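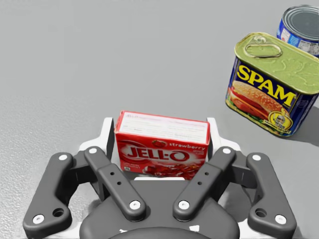

Who can take part in the Prillemton Pantry Labeling Study?

Adults aged 18 to 64 who do at least half of the grocery shopping for their household and who live in the Clollham or Rondton delivery areas.

Call for participants, study no. 3668

The study examines how people read date labels on shelf-stable packaged foods and what they do with the food afterward. Shelf-stable foods are those kept at room temperature before opening: canned vegetables, canned fish, dry dessert mixes, boxed pasta, crackers and similar goods. Fresh, refrigerated and frozen foods are not covered. Infant formula and dietary supplements are also excluded.

Date labels on these foods vary in wording and position. "Best by," "best if used by," "sell by" and "use by" may all be found in one kitchen cabinet, and some packages carry only a production code. The study compares how long it takes a reader to locate a date, how the reader interprets it, and whether the interpretation changes when the wording changes and the food does not.
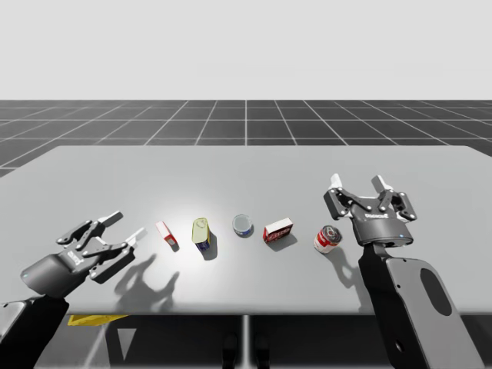
Light gray table, tiled floor behind. Computer rendering.

What participation involves

Participation has two parts. Both must be completed for full payment.

Part 1 is a home diary kept for four weeks. Each time you discard an unopened or partly used shelf-stable item, you enter the type of food, the wording of the date label, the date shown and the reason for discarding it. Entries can be made on paper or through a web form. If nothing is discarded during a given week, you mark the week as "no entries" and return the form as usual. You are asked not to change your normal shopping or to clear out cabinets for the purpose of the study.

Part 2 is a single session at the Clollham office. It lasts 60 minutes and consists of a package reading task followed by an interview. In the reading task, you handle packages with different label wordings and say aloud what you would do with each one. No food is tasted or opened. Your answers are audio recorded and transcribed, and the recording is deleted once the transcript has been checked.

Sessions are held in March and April between 9:00 a.m. and 7:30 p.m. Evening places are limited and are assigned in order of application.

Eligibility

You must be able to read standard package print in English, with glasses or contact lenses if you normally use them. You may not take part if you or anyone in your household works in food packaging, grocery retail or food inspection. Only one person per household is accepted. Prior participation in the Rondton cabinet survey does not disqualify you, but it must be stated on the application form.
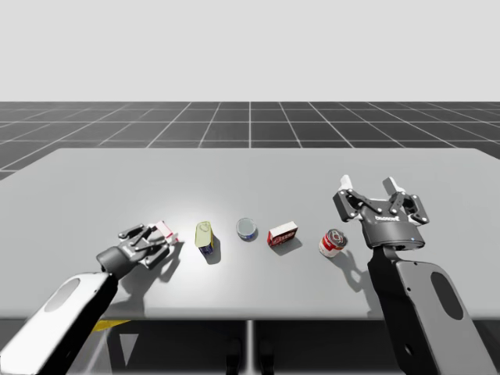
Applicants who share a kitchen with people outside their own household, such as roommates who buy food separately, should enter only their own items in the diary. Items bought jointly are entered if you paid for any part of them.

Payment

Participants who complete both parts receive $60 by check or prepaid card. Those who complete the diary but do not attend the session receive half of that amount. Parking at the Clollham office is free. Bus fare is reimbursed on presentation of a ticket or app receipt.

Data handling

Names and addresses are stored separately from diary entries and transcripts. Published results will not identify any household. You may withdraw at any time before the transcripts are coded, and you do not need to give a reason.

How to apply

Application forms are available at the front desk of the Clollham office and at the Rondton branch library. Write the study number on the envelope and state whether you prefer the paper diary or the web form. Applicants are notified by mail or email, whichever they select. Incomplete forms are returned once for correction.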